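Wrapping and Padding Questions (the ones I get the most)
Last updated 24 April 2019

I've been packing up other people's shiny furniture in and around Grosteldale for long enough that my inbox is mostly the same questions over and over, so I finally put them on one page. 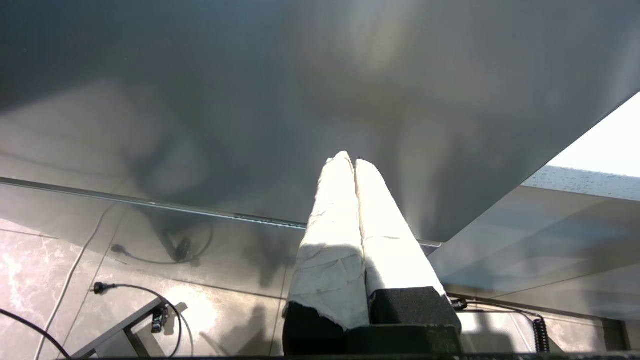
Mostly they're about paper, cloth and foam, and about big smooth surfaces that show every single mark, like glass tops, metal panels, glossy cabinet doors and tinted shelves. If you're moving a sofa, you want the other page! If yours isn't covered, write to me through the contact form and I'll add it when I get a minute.

Paper or cloth against a glossy surface?

I go with soft, clean cloth if I have it and plain white packing paper if I don't, and I usually don't, because cloth gets expensive fast when you have a whole apartment to wrap. What I won't use is newspaper. The ink comes off on your hands and then your hands go on the glass, and I once spent most of an evening getting gray thumbprints off a cabinet that had been perfectly clean when we started.

Should I crumple the paper first?

For stuffing gaps, yes, go wild. Crumpled paper has spring in it and flat paper doesn't. For the layer that touches the surface I like it smooth, or at least opened back out, and then the crumpled stuff goes outside that. Deepak Bhatt, who taught me most of this, crumples every sheet, uncrumples it and then wraps, and his pieces always come out fine, so maybe I'm fussy. It does look terrible, all creases, but you're not giving it as a present.

How many layers?

Until I can press with my thumb and not feel the edge. On a corner that can be a lot of layers. On a flat face it's two, plus a blanket.

Where does foam come in?

Corners, edges and underneath. Foam is for knocks and paper is for scratches, that's how I keep it straight in my head. I keep a box of black foam offcuts, mostly squares and strips, and I cut them down with a bread knife (an old one, please, the crumbs get everywhere). Cut with long strokes and don't push. If you saw at it you get a ragged edge, which works exactly as well but sheds little bits into your carpet.

Can foam sit right against the panel?

For an hour in the van, sure. For weeks in storage I'd put paper in between. I've had a dark foam leave a faint shadow on a painted door after one hot August in a garage and it never came all the way off. Could've been the paint, could've been the foam, I didn't run a study. I just put paper in between now.

What tape should I use?

Anything, as long as it only ever touches the wrapping. Tape goes around and back onto itself. Masking tape is my favorite since it tears by hand and you can write on it. Brown parcel tape is stronger, but when you pull it off it takes the paper with it and you're left with those shredded scraps hanging on. If you reuse your wrapping like I do, that gets annoying.

Can I reuse wrapping that's gone wrinkly and a bit gray?

Wrinkly, absolutely. A bit gray, I demote it. Used paper in my house goes from surface layer to outer layer to gap stuffing to recycling. Gray smudges are usually just dust, or rubbed off foam, but dust has grit in it and grit is what scratches. Cloth I shake outside and wash, no fabric softener.

My table has a thin metal trim along one side. Anything special?

Oh, trims. Trims are where things go wrong! A slim metal edge bends if you lean the piece on it, and it doesn't take much. I lay a strip of foam along the whole length, not only at the ends, then paper around that, then tape. And stand the piece on some other edge if it has one. Hemant Saxena sent me a very sad letter about a desk he'd stood on its trim overnight, and all I could suggest was a block of soft wood and a lot of patience. (He got it mostly straight. You can still see it if the lamp's on.)

How do I clean the panel before I wrap it?

Dry soft cloth first, to lift the dust. Then a barely damp one, then dry again. Let it sit with nothing on it for 20 minutes before the paper goes near it. If you wrap a damp surface you can get paper texture printed on it, a sort of crinkle pattern, and then you'll be cleaning it all over again at the other end.

How do I tell a scratch from a reflection?

Good question and I get fooled all the time. On a smooth gray panel everything in the room turns into blurry light and dark patches. Move your head. If the mark stays where it is on the panel, it's on the panel. If it slides around, you're looking at your own lampshade. I also turn off the overhead light and hold a flashlight low down to one side, which shows up scratches you'll then wish you hadn't seen. Do this before you wrap and write down what you find, especially if somebody else is driving.

How much paper do I need?

For a one-bedroom place with an ordinary amount of glassy stuff I bring 200 sheets and go home with a few. Kitchens eat paper. If you have a glass-front cabinet and a lot of stemware, get another 40. Leftovers keep forever and you'll use them for windows, art projects, painting chairs, whatever.

Where do you buy yours?

Shakya, the packing place here in Grosteldale. They let you buy foam offcuts by the bag if you ask at the counter, 10 dollars last time I was in, and you take what you get. I'm not paid to say that. Abhishek Shukla wrote to tell me his local upholsterer gives offcuts away, so try that first if you've got one nearby.

Narrow things, like legs and handles: one by one or together?

One by one, each with its own wrapping, and then together. Two bare metal legs in one bundle will rub on each other the whole trip. Once each has its own padding you can push them right up close, side by side, and tape around the pair. It's tidier and you're less likely to leave one behind. I start at the tip and work down, folding the extra paper over the end so there's a nice thick rounded cap on it, because the tip is what gets banged on the door frame.

My wrapping keeps sliding down!

You've wrapped it too smooth, or it's tapered. Put a band of thin foam at the bottom first and wrap over the top of it, so the paper has something to grab. A rubber band works too, over the paper and never on a finished surface.

Flat or standing up?

Glass and glossy panels travel standing up, on a long edge, with foam underneath, against something that won't move. I know flat feels safer. Somebody always puts a box on it.

Can I leave everything wrapped until I've finished unpacking the rest?

A few days, fine. Longer than that and I'd at least open one corner and let the air in, especially if it came from a cold van into a warm room. Gaurav Khurana asked me if he could leave his mirror wrapped until he'd painted the hallway, and I said sure, how long will that be, and he said he hadn't bought the paint. Unwrap the mirror, Gaurav.

Do you do this as a job?

Sort of. I help out when people ask and I charge enough to cover paper and lunch. I don't do pianos, fish tanks or anything up a spiral staircase.

What about bubble wrap?

I use it, just on the outside. Bubbles against a shiny finish can leave dots if it's warm, and getting those out is a whole separate page that I haven't written yet.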